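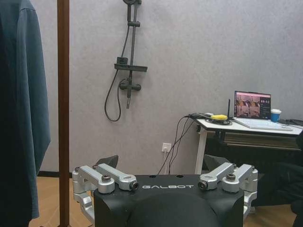 How to stop wool coat from making fuzz on other clothes?
Posted 7/22/22 by Gelis1137

I moved to a smaller apartment in June and now my clothes hang very close together. My beige coat leaves small hairs on everything dark that hangs near it. I brush the dark things every time before I go out, and I am tired of it. I have a closed wardrobe too, but it is full. Is it the coat or is it my way of storing?

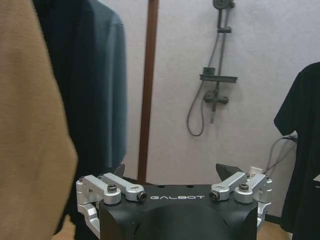 Tan fabric with a dark garment hanging behind it

Velus
Probably both. A brushed fabric loses hairs more in the first season. Take the coat outside, shake it well and brush it in one direction only, from the collar down. Do this two times with a few days between. After that, leave a hand of space on each side — or put a cotton cover on it. Plastic covers I do not recommend for summer.

Sosa_home
Just wash it. Mine was OK after.

Olison
Please read the label before you wash, mine became a coat for a child. I agree with Velus about space. I gave away 12 pieces I did not wear and the rest stopped touching. For the season change I keep only a few hangers on the open rail, and heavy coats go at the end, away from dark cotton.

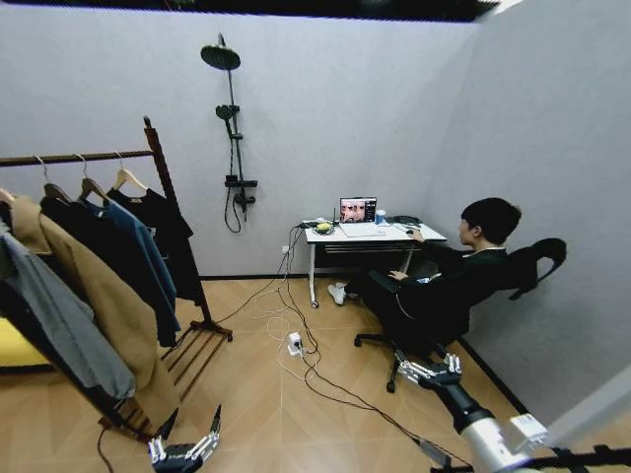
Dark wooden rack with wooden hangers and a slatted shelf near the floor

Also check the lining, because over the years the fuzz collects in the pockets and comes out again.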